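Home Guides Storage Packing Moving Contact

Sorting a Mixed Box of Small Household Items

Updated 23 May 2026

This guide covers emptying, sorting and repacking one large open carton that has collected unrelated small items. The method suits a single person working on a bed, a low table or a clean floor. It assumes a carton in usable condition and a session of two hours or less. Furniture parts, paint and anything containing fuel are outside its scope.

Materials

One large carton, the one already in use. Small resealable bags, 25 for a typical box. A light-colored sheet or cloth, plain if possible. Three or four shallow trays or box lids. A marker, a roll of packing tape, and a notepad. The Patura bags in the 800-count carton are cheaper per bag, but the quantity only makes sense if several rooms are being done. Sandwich bags work.

Preparing the surface

Spread the cloth flat and pull out the folds. Small parts settle in creases and get carried off when the cloth is lifted. A pale cloth makes screws, caps and beads easier to find, and a large printed motif does little harm as long as most of the area stays plain. Avoid knits and anything with a pile.

Set the carton toward the back of the cloth with its long side facing you. Leave at least an arm's width of clear cloth on one side. All sorting takes place there. Fold the flaps outward, or cut them off if the carton will not be closed again.

Removing the contents

Take out small items first. They sit on top or slide into the corners, and they are the ones that get crushed when a heavy piece shifts. Large items stay in the box until the small ones are grouped. Do not tip the carton. Tipping saves a minute and mixes sets that were still together.

Place each small item on the clear side of the cloth, in front of the box. Group by color at this stage, even if color is not the final category. Color can be judged at a glance, and parts of the same set often share it. Use and ownership take longer and are decided in the second pass.
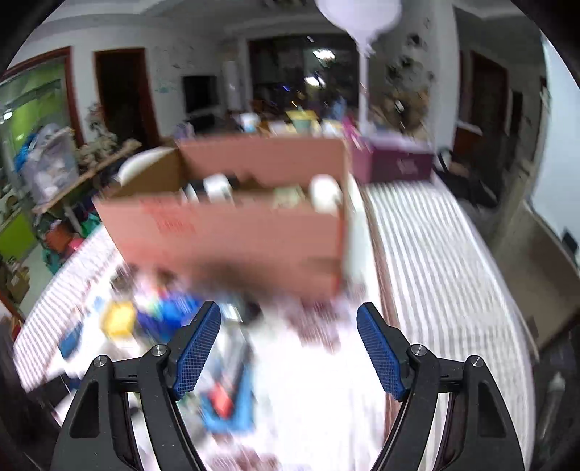 Color grouping has one weakness, which is that white and black items do not sort well. They come from every kind of set and end up in one undifferentiated pile. Bright pieces are easier: a yellow block-like piece stands out on white cloth from across the room, and deep blue pieces placed next to it read as a separate group with no divider between them. Keep white items away from the middle of a white cloth. Move them to a dark tray, or to the edge where a striped or colored fabric gives some contrast. Large white pieces can wait in the carton.

Second pass

Work through one color group at a time. Assign each item to one of these:

Keep, same room
Keep, other room
Return to owner
Repair
Discard

Do not use more than 8 categories in total, including any you add. Above that number the trays run out and items are put down in the wrong place. "Repair" needs a limit as well. If the missing part is not found by the end of the session, the item moves to "Discard" unless there is a written note of what to buy.

Bagging and labeling

Bag anything shorter than a finger. Press the air out before sealing — full bags stack badly and burst under weight. Write on the bag before filling it. The label gives contents first, then room, then the carton number. Example: "Blue connectors / back bedroom / 106."

Numbering can start anywhere. What matters is that the number on the bag matches the number on the carton and the line in the notepad. The Erkora label sheets hold up on plastic but peel from cardboard in a damp closet. Marker on tape is adequate for both.

Repacking

Check the carton base and run a second strip of tape across the seam. Heavy and flat items go down first, against the long sides. Rigid blocky items stand upright next to them. Rounded items go at the ends, where the corners hold them in place. Bags fill the remaining gaps and are the last thing in.

Nothing should rise above the front panel if the carton is to be stacked. For an open carton on a shelf, a little overhang is acceptable.

Before folding the cloth, lift the corners one at a time and shake toward the center. Check under the carton too.

Related: Nzioka folding method for bed linens; Hunddale shelf spacing chart (revised July)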